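Home > Storage and Shelving > Pantry and Stockroom

# Cracker boxes on slotted steel shelving: how far apart should the shelves be, and how do I keep the rows straight?

Posted in July. Tags: boltless shelving, dry goods, boxed snacks, rotation

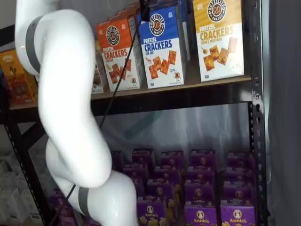

**Nerys Foulkes**

I look after the snack shelves at Girnora, a shared workspace with a small self-serve food corner. We have black steel shelving, the kind where the uprights have a column of slots and the beams hook into them. Each level has a wood board that drops in on top of the beams. The unit is a Korkby, bought secondhand through Saha, so I have no instructions. The uprights are 67 inches tall.

Nearly everything we stock is in tall thin boxes. The pretzel crackers are the worst. They stand on their narrow bottom edge with the front facing out, one flavor next to another, and when people take the front one the rest start to lean. By late afternoon half of a row is tilted, and sometimes a box ends up flat on its face.
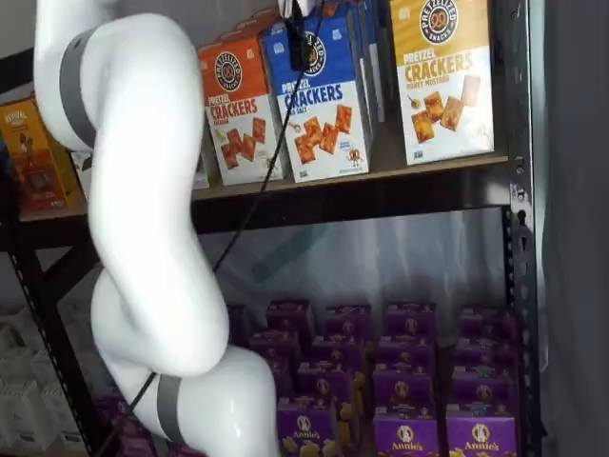 Pretzel crackers on the upper shelf.

My other trouble is that the flavors drift. The cheddar is orange and the sea salt is blue, so you would think people could put a box back in the right place, but they pick one up, read the panel, change their mind and set it down wherever there's a gap. I don't mind straightening up once a day. I do mind doing it four times.

The Simple Mills boxes are on the same shelf. We have the mint chocolate Sweet Thins and the soft baked almond flour bars, and I keep those in rows going back, same item behind same item.

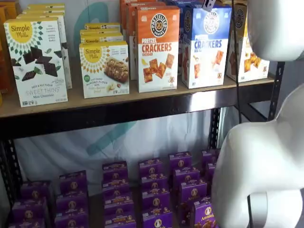
Those rows are easier to live with, but I can't see from the front how many are left in each one, and I have twice reordered something we had plenty of. I also found a box at the back that was two months past its date, so whatever I've been doing about rotation isn't working.

What I'd like to know:

- How much space should I leave between the top of a box and the beam above it? The shelves are set wherever the last owner had them.
- Is there a cheap way to keep a row upright without buying proper store fixtures?
- Are drop-in boards OK for this or should I be looking at wire decks?

I can spend a little, but I'm not going to get money for new shelving. The whole corner was set up for 300 dollars and I have been reminded of that.

---

**Efraín Tello**

I stocked dry goods for a long time in a small grocery in Dudau and most of our back room was this same type of shelving. I'll take your points in order.

**Spacing.** Measure your tallest box and leave enough room above it to get your hand over the top and pull a box forward from the back. For me that's 6 inches measured to the underside of the beam. Measure to the beam and not to the board, because the beam hangs down lower than the board and it's what your knuckles will hit. Less space than that and people drag the front box out by tipping it, and then the one behind it tips too. I would guess that accounts for a good part of your leaning.

To move a shelf, take everything off it and lift the board out. Then tap each beam upward from underneath with a rubber mallet, one end at a time, a little at each end. If you knock one end all the way out while the other is still seated you can bend the tabs. Count the slots on every upright before you put it back. Being one slot off at a single corner gives you a shelf that looks almost level and lets everything slide slowly to one side. Put a level on it anyway.

Do the top and bottom levels last. On a freestanding unit they are what keeps it square.

**Keeping rows upright.** You need a divider every time the product changes. Steel bookends from an office supply place work well. Get the kind with a flat foot, slide the foot under the boxes, and the weight of the boxes holds it there. One between the cheddar and the sea salt, one between the sea salt and the next thing along. The boxes can only lean as far as the bookend.

For leaning backward and forward, put something behind the last box so the row can't slide away from you. We cut down an empty shipping carton and stood it at the back of the shelf as filler. It costs nothing, and you can trim it when stock is high. Then the row starts near the front edge, and you only have to pull boxes forward when the gap gets big.

**Boards.** Keep them. Narrow boxes stand better on a flat board than on wire. Do check what they are made of and how they sit. If a board is shorter than the opening it can creep until one edge is barely on the lip of the beam. Push on it from the front and from the back. If it moves, a couple of strips of thin foam tape on the beam will stop it. Crackers weigh very little, so I wouldn't worry about the load, but I also wouldn't put drinks on a board I hadn't looked at from below.

**Rotation.** New stock goes in at the back, every time, even when you're in a hurry. I used to pull the whole row out onto a cart, load the new boxes first, and put the old ones in front. It takes longer than reaching over, and you see every date as you go. Write the month on the top flap with a marker. On boxes with a white top you can read it without taking anything down, provided the shelf is below eye level.

> **Nerys Foulkes:** Thank you. I measured and I have under three inches above the tallest ones. I didn't know about measuring to the beam. Does it matter which way around the beams go? One looks like it has a deeper lip than the others.

> **Efraín Tello:** The lip faces in and the board sits on it. If one beam is really different it may be from another unit. Look at the tabs on the ends. If they have the same shape and they seat all the way down in the slot, you can use it. If it sits proud or rocks, take that level out of use until you find the right one.

---

**Hywel Wogan**

Just turn them sideways. You'll fit more on.

> **Flurina Rainer:** You'll fit more but then customers see the side panel, and on a lot of cracker boxes that's the nutrition table. We tried it and people pulled out every box to see what it was.

> **Hywel Wogan:** Fair enough. We only have the one kind.

---

**Flurina Rainer**

I agree with most of what Efraín wrote. I'd add a few things from running a similar corner in an office building.

Labels on the beam helped us more than dividers did. The front of the beam is flat steel on ours, so magnetic label strips stick to it. I put the name, the flavor and a colored dot that matches the box. Orange dot for the orange box and so on. People still put things back wrong, but less, and whoever is tidying can fix it without thinking. If your beams are thickly painted, test one magnet before you buy a pack.

For knowing what's left, decide how deep a row should be when it's full and put a strip of colored tape across the board where the last two boxes stand. When you can see the tape, reorder. You only need to look over the top of the front box. This works on a middle shelf. On a high shelf you won't see the tape, so I keep the slow sellers up there and check them once a month with a step stool.

Are you keeping different brands mixed on a level because of space? If you can, give the crackers one level and the bars another. The boxes are different heights, and when they share a level you have to set the spacing for the tallest one and waste the rest.

On the weight question, my own unit says 300 pounds per shelf on a sticker inside one of the uprights. Yours may have one too, look low down near the foot. That figure is for mine and it assumes the load is spread out, so please don't go by it for a secondhand unit with boards that might have been replaced.

Also, fasten the unit to the wall if you haven't. People lean on these when they read the bottom shelf.

> **Nerys Foulkes:** It isn't fastened. I will ask the building. No sticker that I can find, there's a patch of old glue where one might have been.

> **Flurina Rainer:** Then keep anything heavy on the bottom level and leave it at that.

---

**Lleucu Bevan**

Has anybody used the clear plastic shelf trays with the spring pusher on boxes this tall? I have them for candy bars and they're good, but the pusher only comes up to the middle of a cracker box and I think it would shove the bottom out and drop the top backward. Asking before I order over a dozen of them.

> **Efraín Tello:** It does exactly that with tall boxes. There are taller pushers, but measure the depth of your shelf first. The ones I used were made for deeper shelving and stuck out past the beam.

> **Lleucu Bevan:** Bookends then. Thanks.

---

**Nerys Foulkes**

I'm marking Efraín's as the accepted answer and I'm going to try the tape as well. The bookends I've found come in two heights. I'll get the taller ones unless anyone has a reason to go with the short ones.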